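Dec 20, 2022

Cabinet week, part two

So I promised an update on the panel cell, and I finally have an evening with nothing on the stove. If you missed the April post, the short version is that our shop in Mungate took on a training cabinet and a robot that has to learn to work it – turning selectors, pressing buttons, the stuff a night operator does on autopilot. My job is looking after the thing. I oil, I tighten, I swear, I write it down.

Most of this week went into getting the cabinet and the hand to agree on where they are. 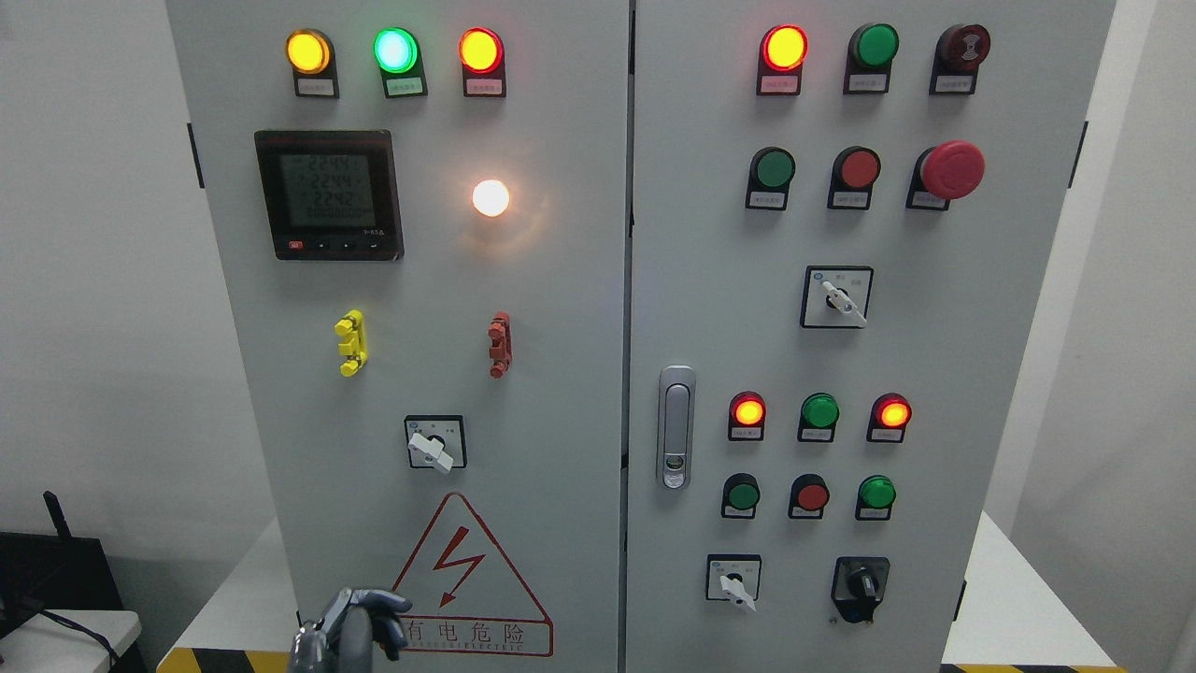

The cabinet doors with the hand down by the warning triangle, in both of these.

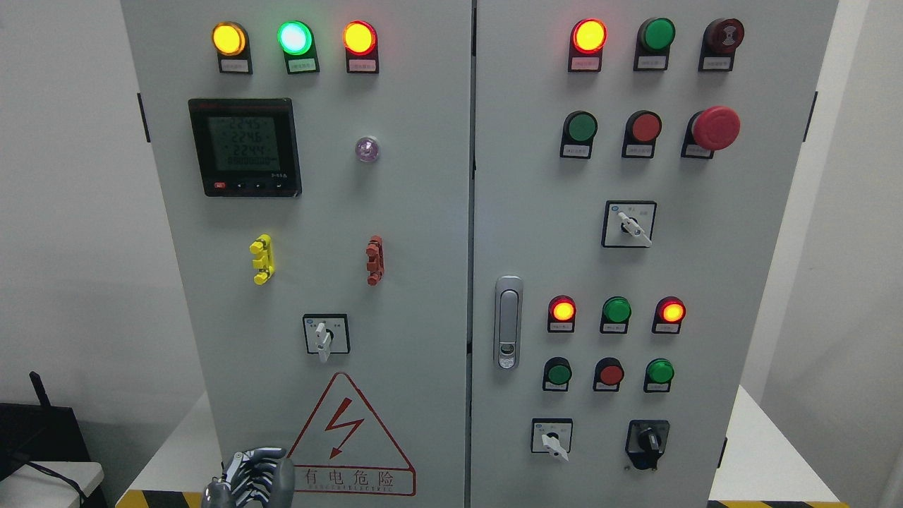
I start every session the same way now. Power up the cabinet first, let it sit for 5 minutes, then read the three voltages off the meter and put them in the notebook. They wander by a few tenths and that's fine, I only care if one of them goes off on its own and leaves the other two behind. That happened once back in April and it was a loose screw on a terminal block inside the left door. Took me a whole afternoon to find, and it was the last one I checked (of course it was).

Then I do the stop. I push the big red mushroom button, go and look that everything that should drop out has dropped out, release it, reset. I do this before the robot is even awake. We have the arm's own stop on a pendant too, and that gets tested separately, and I don't care how late we're running.

After that comes the boring part, which I secretly love! The reference routine. The hand goes to a parked position low on the left, then out to a set of touch points on the two doors, and the software compares where it thinks it is with where it was last time. On our first try the error was awful and I blamed the wrist. I had the cover off, I had the little torque driver out, I was halfway through the Nirbridge manual (503 pages, and the page you want is never in the index). The wrist was perfect. One of the cabinet's feet had worked loose and the whole box was rocking every time a switch got turned. Two wrenches and a scrap of shim, done before lunch.

What I've changed since then:

The feet are locked down and I put paint marks across the nuts, so one look tells me if they've moved.

Finger tendons get checked every 70 cycles. The manual from Dundberg says you can go a lot longer, but our selectors are stiff and the index finger takes the worst of it.

Grip force on the selectors came down a notch. The old setting would turn the lever all right, but it also leaned on the plate, and I didn't like the noise it made.

The log is at 781 cycles as I write this. I had hoped for more, but we lost a day and a half to a bad connector in the forearm. It would work with the arm low and quit with the arm high, which is the most annoying kind of fault there is. I ended up wiggling the cable by hand while watching the signal on a laptop balanced on a stool. The new connector has a proper strain relief and a bit more slack in the loop.

Still on my list is the key switch. Pinching something that small and then turning it is a whole different job from pushing a button, and the fingertips we have are a bit too slick for it. I've ordered a grippier set from Ní Mhurchú and they're supposed to ship after the holidays. Until then we skip that step and I turn the key myself.

Somebody asked in the comments what grease I use on the finger joints. It's the stuff in the white tube that came with the hand, a tiny dab, and wipe off whatever squeezes out. I used too much the first time and it collected every bit of fluff in the building. I'll try to get a proper post up about the tendon swap once I've done one without losing a spring under the bench.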